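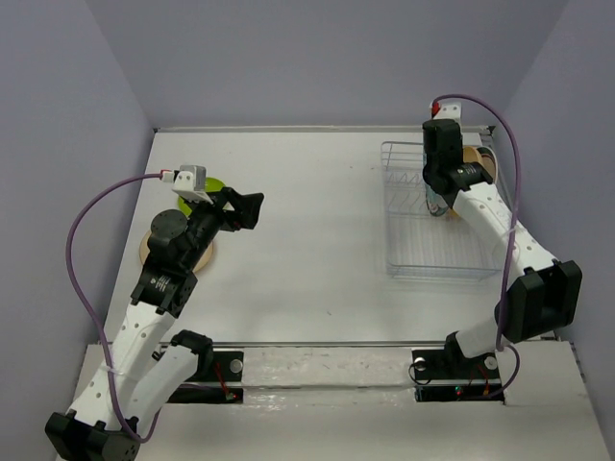 第四章 庭审观察记录的设置与填写

4.0 本章适用于谁

本章写给第一次使用 Horkavix 的观察员和观察组组长。读者应该已经按照第二章安装好了程序，并且按照第三章收到了自己的个人密钥卡。如果您还没有密钥卡，请先停在这里，和 Skondus 联络处联系，不要借用同事的卡来练习。

Horkavix 是为旁听刑事庭审的观察员准备的记录程序。它保存三种东西：观察员在法庭里写的笔记，观察员离开法庭以后填写的评估表，以及来自公开渠道的文件，例如起诉书的公开版本、法院门口贴的开庭公告。它不保存录音，也不保存照片。程序里没有附件录音这个按钮，请不要在菜单里寻找。

本章里的例子都取自 Ostesari 地方法院的一个多被告案件。这个案件有十九名被告，辩护律师人数比较多，所以适合用来说明较复杂的设置。如果您观察的案件只有一名被告，4.3 节的大部分步骤可以跳过。

本章使用的词语：

“案件”指一个法院案号下面的全部审理。
“庭次”指一次开庭，从法官宣布开庭到法官宣布休庭或者闭庭。中午吃饭的休息不产生新的庭次。
“笔记”指观察员当场写的文字，可以是手写以后再录入的。
“评估”指观察员根据笔记对公正审判标准作出的判断。
“组长”指在程序里有“组长”权限的人。一个观察组可以有两个组长，但是不能没有组长。

4.1 开始之前需要准备的东西

请在出发去法院之前准备好以下物品和资料：

1. 安装了 Horkavix 的笔记本电脑，电池充满。
2. 个人密钥卡，以及写在另外一个地方的恢复短语。
3. Zeng 纸质记录本一本，未使用过的。记录本每页右上角有印刷的页码。
4. 两支墨水颜色不同的笔。
5. 法院发给您的旁听许可，或者观察组致法院院长的通知信的复印件。
6. 本案的被告名单和律师名单，如果它们已经公开。
7. 您使用的身份证件。

注意：很多法院不允许把电脑带进法庭。在 Ostesari，电脑和电话都要留在入口处的柜子里。请把电脑留在旅馆或者办公室，只带记录本进去。本章的全部步骤都可以在晚上完成。

警告：恢复短语不可以和密钥卡放在同一个包里。如果两样东西一起丢失，程序里还没有同步的笔记就无法找回，别人也可能读到它们。

4.2 建立案件

这一节由组长完成。普通观察员请等待组长的通知，然后从 4.4 节开始。

1. 打开 Horkavix，插入密钥卡，输入您的密码。
2. 在左边的菜单选择“案件”，然后选择“新建”。
3. 在“案号”一栏输入法院的正式案号。请完全按照法院文件上的写法输入，包括斜线、横线和字母的大小写。
4. 在“法院”一栏选择法院。如果列表里没有这个法院，请选择“其他”，再输入全名。不要输入简称。
5. 在“审级”一栏选择一审、二审、再审，或者“发回重审”。
6. 在“法院类型”一栏选择普通法院、军事法院或者特别法院。
7. 在“工作名称”一栏给案件起一个简短的名字。这个名字会出现在所有观察员的屏幕上。
8. 选择“保存为草稿”。

说明：工作名称应该是中性的。请使用地名加上罪名的类别，或者地名加上一个顺序号。请不要使用报纸给案件起的外号，也不要使用被告支持者或者受害人家属喜欢的叫法。程序不会检查您输入的名字是否中性，这件事需要组长自己判断。

9. 回到案件列表，找到刚才的草稿，再打开一次。请核对案号。案号在“激活”以后不能再修改。
10. 选择“激活”。

激活以后，程序会给案件一个内部编号。在本章的例子里，内部编号是 414。以后和 Skondus 联络处通信，请只写内部编号，不写案号，也不写工作名称。

常见错误：有的组长在二审开始的时候新建了一个案件，因为法院给了新的案号。这样一审和二审的笔记就会分开，写最后报告的人要把它们重新拼在一起。正确的做法是打开原来的案件，选择“增加审级”，然后输入新的案号。

4.3 输入被告、律师和其他参加人

4.3.1 被告

1. 在案件页面选择“参加人”，再选择“被告”。
2. 选择“增加”。程序会自动给每一名被告一个代号，例如 B01、B02。
3. 如果名单已经由法院公开，可以在“姓名”一栏输入姓名。如果名单没有公开，请把这一栏留空，只使用代号。
4. 在“羁押状态”一栏选择：在押、取保、缺席、不知道。
5. 在“语言”一栏输入被告在法庭上使用的语言。
6. 对每一名被告重复第 2 步到第 5 步。

代号的顺序应该和起诉书的顺序一样。在有十九名被告的案件里，如果两名观察员各自按照自己听到的顺序编号，两份笔记后来就很难放在一起比较。请组长在第一次开庭之前把代号表打印出来，发给每一位观察员，并且在案件结束以后收回。

注意：“不知道”是一个合格的答案。如果您没有亲眼看到被告怎样来到法庭，也没有听到法官说明，请选择“不知道”。以后可以修改，程序会保留修改的历史。

警告：未成年被告的姓名任何时候都不输入，即使当地报纸已经刊登了。请在“被告”页面勾选“未成年”，姓名一栏就会变成灰色。

4.3.2 辩护律师

1. 在“参加人”下面选择“辩护律师”。
2. 输入律师的姓名和所属的律师协会。
3. 在“代理”一栏选择这位律师代理的被告的代号。一位律师可以代理多名被告，一名被告也可以有多位律师。
4. 在“来源”一栏选择：被告委托、法院指定、法律援助、不知道。
5. 如果律师在审理过程中更换，请不要删除原来的律师。请在原来的那一行选择“结束代理”，输入庭次号，再增加新的律师。

说明：多位律师组成共同辩护团的时候，可以选择“建立小组”。小组里的律师提出一个共同申请，您只需要记录一次。如果其中有律师表示不同意这个申请，请另外增加一行，写明是哪一位。

4.3.3 检察官、法官和民事当事人

法官和检察官的输入方法与 4.3.2 相同，但是没有“代理”一栏。合议庭的组成如果改变，程序会问您是否要在评估表里增加一个关于审判组织的问题。请选择“是”。

受害人和他们的家属如果作为民事当事人参加诉讼，请在“民事当事人”下面输入，使用代号 M01、M02。他们的律师也在这里输入。这一部分经常被忘记。一份只记录被告一方的观察报告是不完整的，Skondus 联络处会把它退回。

4.3.4 证人

1. 在“参加人”下面选择“证人”。
2. 选择是谁申请传唤这位证人：控方、辩方、民事当事人、法院自己。
3. 程序给出代号 Z01、Z02。
4. 姓名一栏对证人是关闭的。如果您认为有必要输入姓名，组长可以打开它，但是需要写明理由，理由会被永久保存。

警告：在有保护措施的证人出庭的时候，不要记录声音的特点、身高、口音，或者任何可以让人认出证人的细节。如果这些内容已经在您的手写记录本里，请按照 4.8 节处理。

4.4 建立一个庭次

从这一节开始，步骤由每一位观察员完成。

1. 在案件页面选择“庭次”，再选择“新建庭次”。
2. 程序会建议一个庭次号。请接受这个号码，除非组长告诉您使用另外一个。
3. 输入公告的开庭时间和实际的开庭时间。两个时间都是必填的。
4. 在“公开程度”一栏选择：完全公开、部分公开、不公开、限制旁听人数。
5. 如果选择了后面三项中的一项，请在文字框里写明法官给出的理由。如果法官没有给理由，请写“没有给理由”。
6. 在“座位”一栏输入您坐在哪里，以及从这个位置能不能听清楚法官、被告和证人。
7. 在“同行人员”一栏勾选其他观察员。
8. 选择“保存”。

关于时间：请使用法庭里的钟，如果法庭里没有钟，使用自己的手表，并且在“时间来源”一栏写明。假设公告写九点，法官九点四十分进来，就应该写九点和九点四十分。不要因为“这里总是晚”而省略。迟到的时间在单独一个庭次里意义不大，在几十个庭次以后就成为可以使用的材料。

关于听清楚：这一栏有四个选项，从“完全能听清”到“几乎听不到”。请对法官、被告、证人分别选择。如果您在上午和下午坐在不同的座位，请在文字框里说明从哪个时间换的座位。

如果庭次被取消或者马上延期，仍然要建立庭次，并且在“结果”一栏选择“没有进行”。请写明谁申请延期，谁反对，法官怎样决定。有时候整个早上只发生了这件事情，它也值得一份完整的记录。

4.5 录入手写笔记

Zeng 记录本的每一页分为左右两栏。左边的窄栏写时间，右边的宽栏写内容。Horkavix 的录入窗口和记录本的排列相同，所以可以一行一行地录入。

1. 打开庭次，选择“笔记”，再选择“从记录本录入”。
2. 输入记录本的编号（在封底里面）和起始页码。
3. 在左栏输入时间，按 Tab 键。
4. 在中间的小格选择发言人的代号。
5. 在右栏输入内容。
6. 选择这一行的种类：原话、转述、动作、观察员自己的想法。
7. 按 Enter 键进入下一行。

关于种类的选择：

“原话”只用于您确定每一个字的情况。程序会自动加上引号。如果您听的是口译员的话，请同时勾选“经过口译”。

“转述”用于您记住了意思，但是没有记住每一个字。大部分的行应该是转述。

“动作”用于法庭里发生的事情，例如法警给被告打开手铐，律师把一份文件交给书记员，法官离开座位。

“观察员自己的想法”用于其他三种以外的全部内容。这些行在屏幕上是斜体，导出的时候默认不包括。

例子，供参考：

10:05 法官 转述：问 B03 是否收到起诉书的译本。
10:06 B03 原话，经过口译：“我收到了第一部分。”
10:07 B03 的律师 转述：申请休庭，要求提供全部译本。
10:09 检察官 转述：反对，认为 B03 懂得法院的语言。
10:12 法官 转述：驳回申请，继续审理，没有说明理由。
10:12 想法：需要问清楚第一部分有多少页。

请注意最后一行。观察员没有写“B03 的权利受到侵犯”。这个判断属于评估，要在 4.6 节里做，并且要等到材料足够的时候。

8. 录入完一页以后，选择“核对”。程序会把文字放大显示。请把记录本放在旁边，从头到尾读一次。
9. 如果有看不清楚的字，请输入三个问号。不要猜。
10. 全部页录入完以后，选择“锁定笔记”。

锁定以后，笔记不能修改，只能增加“补充说明”。补充说明带有日期和您的代号。请在当天晚上锁定。如果您太累，不能当天完成，请至少录入时间栏和发言人，第二天早上开庭之前完成右栏。

注意：程序在没有操作 9 分钟以后会自动关闭窗口。没有保存的行会丢失。请养成每录入一页就按“保存”的习惯。自动关闭的时间可以由组长缩短，不能延长。

4.5.1 两位观察员的笔记不一样怎么办

两位观察员坐在同一个法庭里，写下的内容有差别，这是正常的。请不要在锁定之前互相比较笔记，也不要为了一致而修改自己的笔记。

锁定以后，组长可以打开“并列显示”。左边是第一位观察员，右边是第二位观察员，时间相同的行排在一起。差别较大的地方，组长可以标记为“需要讨论”。讨论的结果写在补充说明里，原来的两行都保留。

如果两位观察员听到的原话不同，两行都应该由各自的作者改变种类，从“原话”改为“转述”。这是锁定以后唯一允许的改变，需要组长确认。

4.6 填写评估表

评估表有 65 个问题，分为以下几组：法院的独立与公正、公开审理、无罪推定、辩护的时间与便利、平等武装、语言与口译、证据、不得强迫自证其罪、民事当事人的权利、判决的理由、上诉。

您不需要在每一个庭次以后回答所有的问题。程序只显示和这个庭次有关的问题。如果您认为有一个问题被错误地隐藏了，请选择“显示全部”。

1. 打开已经锁定笔记的庭次，选择“评估”。
2. 读第一个问题和下面的说明。
3. 选择答案：符合、部分符合、不符合、没有足够材料、不适用。
4. 选择“链接笔记”，然后点击支持这个答案的行。
5. 在文字框里用两到四句话说明理由。
6. 选择“下一个”。

除了“没有足够材料”和“不适用”以外，没有链接的答案不能保存。如果您找不到可以链接的行，那么您的答案可能来自报纸、走廊里的谈话，或者您对这个国家的一般印象。请改为“没有足够材料”。

说明：“没有足够材料”和“不适用”是不同的。被告在这个庭次没有需要口译，口译的问题就是“不适用”。被告需要口译，但是您坐得太远，听不到口译员，口译的问题就是“没有足够材料”。

4.6.1 关于辩护一方行为的问题

评估表里有几个问题涉及律师的行为：是否提出延期申请、申请的次数、是否集体退庭、法院怎样回应。新的观察员常常在这里写出过于强烈的句子，有的对律师太严厉，有的太同情。请按照下面的顺序工作：

1. 写下提出了什么申请，使用律师自己的名称，例如管辖权异议、要求医学检查、要求传唤证人。
2. 写下法律依据，如果律师说明了。
3. 写下其他各方的意见。
4. 写下法院的决定和理由。
5. 写下这个申请使用了多少时间。
6. 停止。

关于申请的目的，例如“为了拖延”或者“为了引起国外的注意”，评估表没有这一栏。如果检察官或者民事当事人的律师在法庭上说了这样的话，请作为他们的发言记录在笔记里，种类选择“转述”或者“原话”。如果您在别的观察员的文章里读到了这样的话，请不要写。

同样，如果辩护律师说审判“已经决定好了”，这也是一方的发言，记录方法相同。

4.6.2 关于酷刑或者虐待的陈述

被告在法庭上说自己受过酷刑或者虐待的时候，请做以下的事：

1. 尽可能记录原话。
2. 记录法官是否把陈述写进庭审笔录。
3. 记录是否命令医学检查，由谁做，什么时候做。
4. 记录被告是否展示身体上的痕迹，以及法官和检察官的反应。不要自己判断痕迹的原因。
5. 在评估页面勾选“紧急通知组长”。

组长会在程序里看到一个红色的标记。组长应该在当天和 Skondus 联络处联系。观察员本人不和被告的家属联系，也不和记者谈论这件事。

4.7 同步

1. 确认您在一个可靠的网络上。请不要使用法院的、旅馆大厅的或者咖啡馆的开放网络。
2. 插入密钥卡。
3. 选择“同步”，再选择“开始”。
4. 等待到窗口显示“完成，无冲突”。
5. 拔出密钥卡。

如果窗口显示“完成，有冲突”，说明两个人修改了同一个参加人的资料。笔记不会有冲突。请选择“显示冲突”，读两个版本，然后交给组长决定。您自己不需要选择。

如果窗口停在某一个百分比不动，请先等待。网络慢的时候，一个长的庭次可能需要较多时间。如果您必须离开，请选择“暂停”，不要直接拔出密钥卡。

警告：在同步进行中拔出密钥卡，会使最后一个庭次变成“不完整”状态。这个状态可以修复，但是需要联络处的帮助，在修复之前您不能锁定新的笔记。

如果几天都没有可靠的网络，请使用“离线备份”。备份文件是加密的，可以放在一个小的存储卡上。存储卡由组长保管，和电脑分开放。

4.8 处理手写记录本

录入并且同步以后，手写记录本仍然是重要的材料，也是一个危险。处理的方法由组长在案件开始之前决定，一共有下面的可能：

甲、保留。记录本密封在信封里，由组长交给联络处。
乙、部分销毁。只把含有受保护证人细节的页取出并销毁，其他页保留。
丙、全部销毁。用于旅行有风险的情况。

部分销毁的步骤：

1. 在 Horkavix 里打开庭次，选择“记录本”，再选择“登记销毁”。
2. 输入要销毁的页码。
3. 写明理由。
4. 等待组长确认。在确认之前不要撕页。
5. 撕下这些页，用碎纸机处理。没有碎纸机的时候，请向组长询问。
6. 在窗口里选择“已经完成”。

注意：印刷的页码不连续，以后可能有人会问为什么。有登记，就有回答。请不要省略第 1 步到第 3 步。

4.9 常见问题

程序说密钥卡不属于这个案件。
组长还没有把您加入案件。请把您的代号告诉组长，组长在“成员”页面增加以后，您需要同步一次，然后重新打开程序。

我在法庭里被要求交出记录本。
请礼貌地出示旁听许可，说明您是观察员，并且请求和观察组组长联系。如果法警坚持，请交出。不要争吵，不要撕页。离开以后，请立刻写下时间、地点和说过的话，并且勾选“紧急通知组长”。

法官在休息的时候问我对审判的看法。
请回答您在审理结束之前不能发表意见。在庭次的“其他情况”一栏里记录这次谈话。

我漏掉了一个庭次。
请仍然建立庭次，在“观察员在场”一栏选择“否”，并且写明材料从哪里来。没有在场的庭次不显示评估表。

判决宣读得太快，我只记下了一部分。
请录入您记下的部分，其他部分用三个问号。判决书公开以后，可以作为文件增加到案件里。不要用判决书的文字来填补笔记。

我想修改已经锁定的笔记里的错别字。
不可以。如果错别字改变了意思，请增加补充说明。如果没有改变意思，请不要管它。

我可以用自己的语言写笔记吗？
可以。请在个人设置里选择笔记的语言。评估表的文字框要使用观察组的共同语言。

程序里的时间和法庭的时间相差一个小时。
请检查电脑的时区。更改时区不会改变已经录入的时间。

4.10 结束案件

判决宣布以后，案件不会自动结束。请组长做以下的事：

1. 确认所有庭次的笔记都已经锁定。
2. 确认每一个标记为“需要讨论”的地方都有补充说明。
3. 在“判决”页面输入每一名被告的结果：有罪、无罪、部分有罪、案件分离、其他。
4. 输入刑罚，如果有。
5. 输入上诉的期限。
6. 选择“等待上诉”或者“结束”。
7. 收回代号表。
8. 收回密钥卡，或者请观察员把卡寄回联络处。

选择“结束”以后，案件变成只读。需要再打开的时候，请联络处解锁。选择“等待上诉”的案件可以继续增加庭次。

关于期限：请输入法院在宣判的时候说明的上诉期限。如果法院没有说明，请输入法律规定的期限，并且勾选“法院没有说明”。在一些国家，期限从收到书面判决的那一天开始计算，书面判决可能很晚才送达，请在文字框里写明。

本章的中文文本由 Védís Blöndal 编写，二月修订。中文不是编写人的母语，如果您发现有不清楚的句子，请通过程序里的“意见”菜单告诉我们，并且写明节的号码。公正审判标准的全文见附录二，代号表的空白格式见附录三。下一章说明怎样从已经结束的案件里导出报告。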